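Osumden Tabletop Demonstrations: Data Card

Summary

Osumden is a collection of short manipulation demonstrations recorded by people using hand-held grippers at a table. It was prepared to support research on imitation learning for two-handed tasks with household items. The collection is maintained by the Shehata Laboratory and is released to partner groups on request.

Contents

The current release holds 75 sessions covering 16 tasks. Each session contains repeated attempts at one task by one operator. Every attempt is stored in its own folder with the video streams, the gripper opening width over time, the estimated position of each gripper, and a short text file giving the task name and the result.

Attempts that ended in a drop or a missed grasp have been kept and are labeled "fail." Attempts stopped by the operator are labeled "void" and should be left out of training.

Collection procedure

Operators hold one gripper in each hand. A session may not begin until both grippers have been opened and closed fully 3 times and the width readings have returned to zero. The operator then reads the task card, waits for the start tone, and performs the task at a natural pace. Objects are returned to a new starting position between attempts. The session lead, Driss Filali or Elin Phillips, checks each recording for dropped frames before the next task is assigned.

Finger pads and tape are inspected each morning. Replacement dates are listed in the maintenance log, as a change of pad can alter the appearance of the fingers in the close-range video.

Splits

Training and test data are divided by operator. No operator appears in both. Two tasks are held out entirely for testing on unfamiliar goals.

Known limitations

All sessions were recorded indoors under overhead lighting. Left-handed operators are underrepresented. Position estimates are less reliable when a gripper is held still close to a plain surface, and users should consult the confidence column before relying on them. In the February sessions, audio was not recorded.

Privacy and consent

Operators gave written consent for the use of recordings in which their hands and forearms are visible. Requests for removal should be sent to Asmaa Benjelloun, who will confirm the deletion in writing.

Views from the two camera types
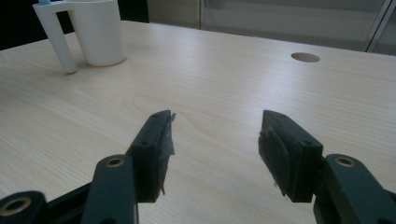

Gripper view, with a white cup beyond the open fingers.

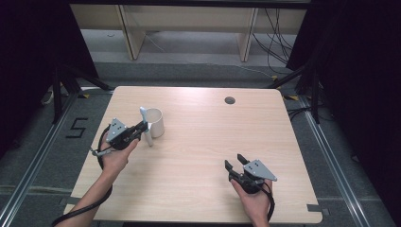

Shehata Laboratory | Data Collection Group

Access and corrections

Requests for access are handled by Bukola Nwosu. Labeling errors may be reported to Jolene Bolger with the session number and attempt number. Corrections are included in the next release and noted in the change file.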